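Storage and Small Furnishings, Unit 5: Open containers on a work surface

Course notes, Kaede Matsuda

1. Terms
A container is open if its contents can be reached from above without moving a lid or door. A shelf unit is open-fronted if one vertical face carries no panel. Perforated or woven walls do not alter either class.

2. Placing fruit on a desk or table
Set the shelf unit at the back of the surface, front opening towards the user. The basket goes clear of the opening, so that the lower board can be reached. Black wire mesh with wooden boards is the type used in this unit; a yellow basket reads well against a white top.

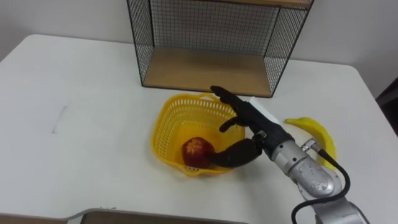

A single apple will roll if the base is tilted. Round fruit should therefore be put in first and allowed to settle -- long fruit follows. Grip the fruit, not the rim, when loading.

3. Order of work
a) Clear the lower board of the shelf unit.
b) Place the basket where both long edges of the desk can be reached.
c) Leave long fruit on the open surface until the basket is in its final position -- a banana laid on its side stays put.
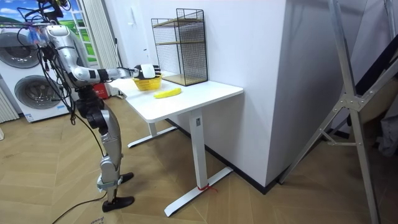 d) Load the basket and record its position on the Brunar sheet.

Filed under: Handouts > Domestic Layout
Contact: Nadja Ammann, course office | Back to top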